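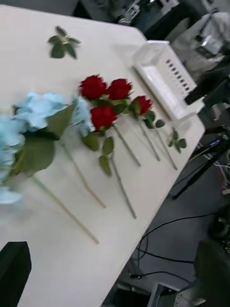 Workshop log > Builds > Two-arm table

Pridemia, part whatever. I've lost track of the numbering, sorry. Quick one tonight, kettle's on and I have to be back at the shop by 7 to give up the table.

So. Flowers. The goal hasn't changed: two arms, one table, stems go into a bunch, bunch looks like a bunch. Fake roses and fake hydrangeas for now. Real ones bruise and cost money and I'm not buying a fresh bucket every time I change a number in the config.

What got done this week:

New brackets for the wrist cameras. The old ones flexed. Every time the arm stopped, the picture kept wobbling for a bit and the stem finder went nuts. The new ones are thicker, printed flat, two screws instead of one. Still a little wobble at speed. Dropped the top speed from 800 to 600 in the slow profile (controller units, don't ask me what they are in real life, the manual is not great) and that helped more than the brackets did, which is annoying after all that printing.

Exposure is locked now. Auto was a disaster. White table, dark red flower, camera drives in close and the whole picture pumps up and down. Locked it for the table and let the red go dark. The rose finder only cares about the outline anyway.

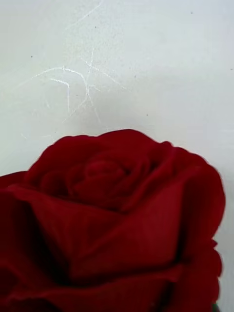

Wrist cam, nose almost in the petals. Red goes near black in the folds.

At this range the outline is great and the stem is useless. You get a sliver of green in the corner if you're lucky. So the plan is: pick the stem from higher up, remember where it was, then go down mostly blind. I fought this for two evenings trying to make it track all the way in. Don't. Just remember the spot and go.

Also the table has scratches and they show up as thin bright lines. Thin bright lines look a lot like stems to my code. Added a color check, anything without enough green in it gets thrown out. Hydrangea stems are pale, so the cutoff had to come down a lot, and I'm still not happy with it. Might just paint the tabel something boring. Matte gray maybe.

Gripping: by the stem is the right way, I know. The stems are thin and the fingertips I have close unevenly, so half the time the stem rolls out. By the bloom works better than it should. The petals squash and spring back, mostly. Would be murder on a real rose. Jasov tips (my name for the new finger shape, there's a shallow V in the middle) are on the printer right now, 24 percent done when I left, so that's tomorrow's problem.

Layout is by hand before every run. Heads at the top, stems toward me, blues left, reds right. Not perfectly straight, on purpose – I want it to cope with a bit of a mess. Loose leaf sprigs get tossed around the edges too, as stuff it has to ignore. 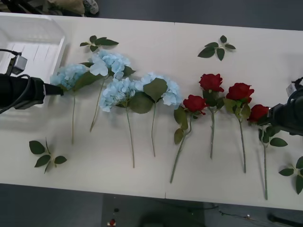

Overhead view. Blues on the left half, reds past the seam.

The seam down the table is a pain btw. The two panels aren't quite level and my height map had them as one plane. Everything right of the seam came out a hair too high. Ended up giving each panel its own plane, 665 lines of config file later (ok most of that was already there, but it feels like I typed all of it).

Handoff between arms is not working. Left one takes a blue toward the middle, right one takes a red, they both want the same air. For now one waits while the other moves. Slow but nothing gets hit. I'll write the proper version after the tips are sorted.

Software side, moved the whole thing off my old scripts and onto Uvora, which is just my scripts cleaned up with a name so I stop calling it "new new final". Logging is better. If a pick fails I get the overhead still and both wrist stills saved side by side with the same time stamp. Should of done that months ago.

To do, in no order:
– finish the V tips, try stem grips again
– hydrangea leaves confuse the bloom outline, the big one in the middle especially
– cable on the right arm needs a clip, it curls up by the camera and I don't love it
– something to put the bunch IN. Gkikas bracket for a vase holder is drawn, not printed
– rewrite the waiting thing so it isn't one arm standing around

If you have a good trick for thin stems on a parallel gripper, leave a comment. Foam tape I've tried, it sheds. Rubber bands on the tips I haven't tried yet, maybe tomorrow if the print fails.

Ok kettle. More when the tips are on.

24 shares · 6 comments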